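Can a robot arm clear a kitchen counter yet, or is that still years off?

Posted in December by counterspace
4 min read

I run the facilities side of a small apartment hotel, 12 units, each with a full kitchen. Between stays someone has to put away pans and bowls, wipe the counter and reset the appliances. A sales rep for a product called Clastgate quoted me 3199 a month per arm for what he called "light kitchen turnover." I have a mechanical background but no experience with manipulators. Is any of this work within reach of a single arm with a two-finger gripper, and which parts should I assume will still be done by hand?

Answer from Barreto
Score 837

Split the job into grasping, placing and wiping. They are at different stages.

Grasping rigid items with a rim or a handle is mostly solved when the item stands alone. A bowl is a good case: one finger inside, one outside, close on the wall. A round pan is harder. If the grip is far from the center of mass, the pan rotates between the fingers and you lose the pose you planned for.
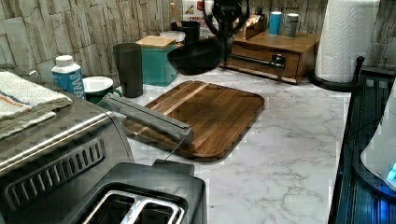
Same kitchen in both, pan in one and bowl in the other.

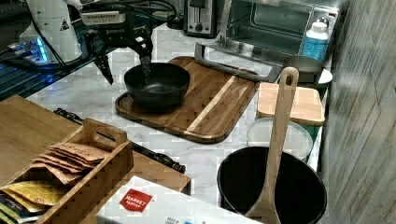 Is the arm or the software the limiting part for this kind of chore?

Mostly the software. Current arms have enough reach and payload for ordinary cookware, and what fails is the choice of grasp and the recovery after a slip.

Placing is where the time goes. Setting a bowl on a clear board is easy. Setting it on a shelf between two other bowls requires the gripper to fit in the gap as well as the bowl, and most planners will refuse or take a very long route. Loose cords are a separate problem. They are thin, they move when touched, and depth sensors often miss them.

Wiping a bare counter works. Wiping around appliances works if the appliances never move, and in a rental they always move.

For your 12 units I would budget for a person and treat the arm as a trial in one kitchen. Ask the rep for the intervention rate over 2000 consecutive picks in a kitchen the system has not been tuned on. If he gives you a success rate from a demo kitchen, that number tells you very little.

Answer from Godeo
Score 12

It can be done. We had one on a bench in our shop sorting fittings and it ran all shift. A kitchen is just a bench with more stuff on it.

Answer from Fleloment

The mounting question should come before the chore question. A fixed arm covers one section of counter. If the sink and the cabinets are outside that radius, you need a rail or a mobile base, and the quote should say which one is included. Check the floor too. A mobile base that handles flat tile may stop at a door threshold. Also ask who resets it after a fault at 11 p.m., and whether that visit is billed.

Comments

tallow_n: Fittings on a bench are all the same six shapes. Not comparable to a kitchen.

counterspace: Asked about the intervention rate. He said he would get back to me.

rivet22: Does the quote include the gripper pads? Ours wore out and were billed as consumables.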